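Pre-Post Inspection Checklist for Viral Roundups, With Comments

Run the list on every roundup before it goes on the Pratutel front page. Mark each line Pass, Fail or Does Not Apply. "Probably fine" used to be a fourth box and has been removed from the sheet.

The comments under each line come from the December inspection of "The Odley Staircase: 41 Best Replies," which was live for most of a morning before someone noticed the staircase is in Joly.

PART ONE: THE ORIGINAL POST

1. Original post found and opened.
Fail. We had a repost of a repost. The link went to a Skivus gallery whose owner had credited "the internet."

2. Original poster contacted, or a real attempt made.
Pass, technically. A message was sent at 6:40 a.m. and the roundup went up at 6:52. Twelve minutes is an attempt in the same way that a sneeze is exercise.

3. Place name confirmed by something other than the title of the thread.
Fail. See the headline. Two towns, both with stairs. The street sign at the bottom of the staircase can be read by anyone who zooms in, and the first commenter did.

4. Date of the original checked.
Fail. The post was described as "this week." It was four years old and had already been through one round of jokes, several of which we then ran as new.

5. Wording of the title compared with the wording of the first comment.
Does Not Apply, according to the sheet. It applies. The first comment is where the correction lives, and reading it takes less time than writing the apology.

PART TWO: THE REPLIES

6. Number in the headline matches number in the article.
Fail. The headline promises 41. Two entries are the same joke saved at different sizes, so 40, and one is an ad for a mattress.

7. Each entry credited to a username, spelled as the user spells it.
Pass. Credit where due, and there was a lot of it due. Whoever typed out the one with all the underscores has our respect.

8. Permission on record for any entry by someone who asks for it in their profile.
Fail on one entry. Pulled by lunchtime. The user was very decent about it and has since made a fresh entry about us.

9. Nothing in the roundup that pokes fun at a private person who happened to be walking by.
Pass. There was a man with a sandwich. The sandwich got most of the attention.

10. At least one entry made the editor laugh out loud, in the office, in front of a witness.
Pass. Entry 4, the one with the escalator. If line 10 fails, stop the inspection and write about something else.
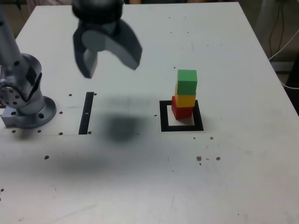
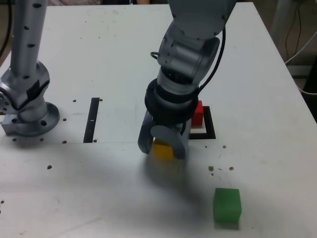
Tumaini Rugemalira objected to line 5 as soon as the sheet went around, on the grounds that the first comment is wrong at least as often as the title is, only with more confidence. Under the Joly post the first comment happened to be right. Under the one before it, a "haunted lighthouse," the first comment swore it was a water tower, the second said grain silo, and we changed the headline twice before somebody phoned the lighthouse. Tumaini would like line 5 to read "first comment read, and then checked like everything else." Adopted. The old sheets can be used up for scrap.

PART THREE: THE PAGE ITSELF

11. Headline says what happened and stops there.
Fail. "You won't believe" appears in the subhead. Readers did not believe it, and they were right not to.

12. Headline and first line are not the same sentence.
Fail. They were the same sentence, and the system then printed it a third time as a summary.

13. Page loads on an old phone in under 4 seconds.
Fail. Roughly 100 tracking scripts went ahead of the first joke in the line.

14. Comments open, and a named person on duty to read them for the first two hours.
Half a Pass, which the sheet does not allow, so Fail. The comments were open. The name on the rota was "TBC."

15. Correction text drafted in advance, with blanks.
New line. "An earlier version of this article said the ____ was in ____. It is in ____." Keep it on the clipboard. For the staircase we needed all three blanks and had to add a fourth for the mattress.

RESULT

Fail, reinspect. The corrected version is up under the new headline, with the Joly town name in it and the Odley one down in the correction – where it is now getting more clicks than it ever did at the top.

Any roundup with a Fail on lines 1, 3 or 8 comes off the front page until it is fixed. Fails on 11 and 12 can be fixed live, provided the person fixing them is not also eating lunch.

Signed sheets go in the tray by the printer. Unsigned sheets go back to whoever's coffee ring is on them.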